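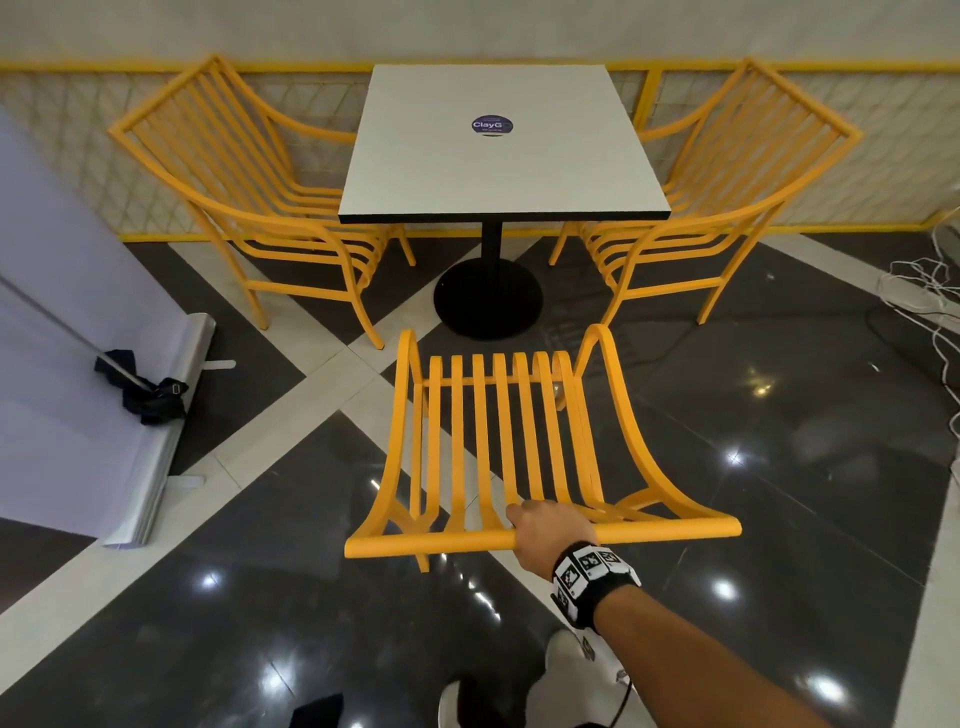
Why does a floor scrubber robot stop seeing chair legs it has been avoiding for months?

Usually the sensor is reading the floor wrong or the map is stale. On polished tile it can be both, and the log will often show a clean path right up to the bump.

Posted by scrubline in Cleaning Robots - Faults and Safety
March

We run a Grundell scrubber overnight in a food court seating area. Square white tables on a round black base, yellow metal armchairs with slats, shiny dark gray tile with light bands across it. It ran fine until last week. Since then it has shoved chairs on 18 runs out of 20, and the bumper only tripped on two of those. The rest it just kept pushing. One chair went over and the robot dragged it 39 inches before it gave up with a wheel fault. I pulled it off the schedule after that.

The front sensor is the Lodhi unit, cleaned and reseated. Same result.

tilecrew90
Thin legs and shiny floors are bad news for that sensor. Ceiling lights show up in the tile as bright spots and the filter throws out anything near them. Did you update to the new Trikari controller software? Ours got a lot worse after that and we rolled back.

scrubline
Yes, the update went on the same week. I didn't connect the two.

mopbot_dan_not
I don't buy the lights. They were there before the update and so was the floor. A bumper that doesn't trip when the machine is pushing a metal chair is a bumper problem, and that is the part that can hurt somebody. I would look at it before touching software.

tilecrew90
Both can be true. The sensor should keep it away from the chair in the first place.

mopbot_dan_not
Sure, but the bumper is the last thing between the robot and someone's ankle. It gets fixed first.

dekholm_tech
I service these in the Dekholm area and mopbot is right on the order. Power the robot off and go through this before you run it again:

1. Check the chairs. Pick each one up and look at the ends of the legs. A missing foot cap changes how easily the chair slides, and a chair that slides too easily won't push back hard enough to trip the bumper. Note which ones are missing a cap.
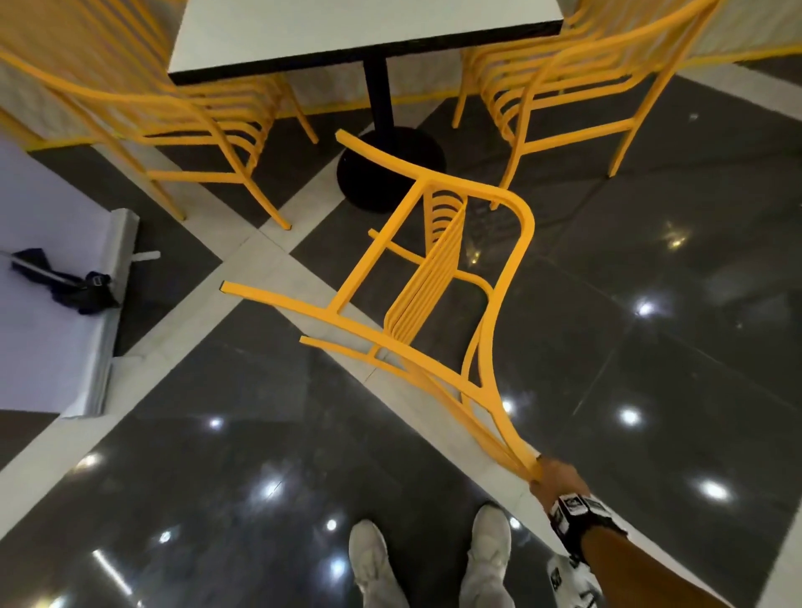
2. Press the bumper by hand at both corners and the middle. You should hear the switch each time. If a corner is silent, the bracket is bent.

3. Roll the controller back and remap with the chairs where they normally sit.

4. Do one supervised run with someone at the stop button. Stay out from in front of it.

scrubline
Left corner is silent. Bracket is bent in, probably from the wheel fault night or before it. New one is ordered. All the chairs have their caps.

tilecrew90
Still roll back the software.

mopbot_dan_not
After the bracket.

scrubline
Will do it in that order. It stays parked until then and we are mopping by hand.

Related threads
Grundell wheel fault clears, then returns after 90 seconds
Lodhi sensor and polished stone floors
How to roll back a Trikari controller
Stop button sticks after cleaning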